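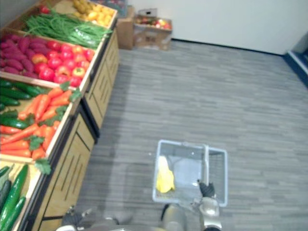 Repainting a freeware trainer for a flight simulator: project report

Our group chose to make a set of aircraft skins for our second-year digital media project, and I should say at the start that none of us had ever painted one before. Two of us had flown in simulators since school and the others had simply been talked into it over lunch, which I think did us good in the end, as they kept asking what things were for.

The aeroplane we picked was the Predach, a small two-seat jet trainer made by a freeware modelling group and given away with a blank grey texture. It comes with a paint kit, meaning a layered file with the panel lines, rivets and dirt already separated out, and the licence allows repaints so long as the model itself is left alone. We wanted to produce 4 liveries for a made-up training unit based at Fonari airfield: a plain metal one, a two-tone camouflage, a high-visibility orange and white, and a display team scheme with a sunburst under the wings.

How we worked

All the files were kept in Gestora, the shared folder system our department uses, and painting was done in Edet because it was already on the lab machines and opens layered files without flattening them. The texture map for the Predach is split across two sheets, with the fuselage on one and the wings and tail on the other. Getting a stripe to run neatly from the fuselage on to the fin took far longer than we had allowed for. The two sheets are not drawn to quite the same scale — something the paint kit notes do mention, on the last page, which we read in the third week.

We ended up painting a numbered grid over the whole aircraft, loading it in the simulator and writing down which square touched which. It looked dreadful but it saved us. After that the sunburst, which we had nearly given up on, went on in an afternoon.

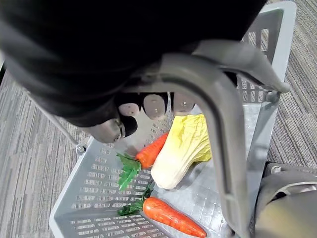 Robotic hand over a grey shopping basket.

The bare metal finish was the hardest to get right. Our first attempt looked like wet cement, and the second was so shiny that the canopy frame disappeared at noon. We settled on a mid-grey base with each panel shifted very slightly lighter or darker, and a fairly soft reflection layer on top. The serial numbers were drawn by hand, as the lettering we had downloaded turned to mush at a distance.

Testing and feedback

We put the pack up on a hobby forum in June and left it there for 21 days. It was downloaded 468 times, which pleased us enormously, and people were very kind about the camouflage. Several pointed out that the port side code letters were back to front on the orange aircraft. They were quite right, and the corrected version replaced it the same evening.

What we would change

We would read all of the notes first, of course. We would also save our layers with sensible names, as "stripe new new 2" was a trial to everybody. Smaller textures for older computers were in the plan and never got made, and the pilots' helmets are still plain white in all the schemes.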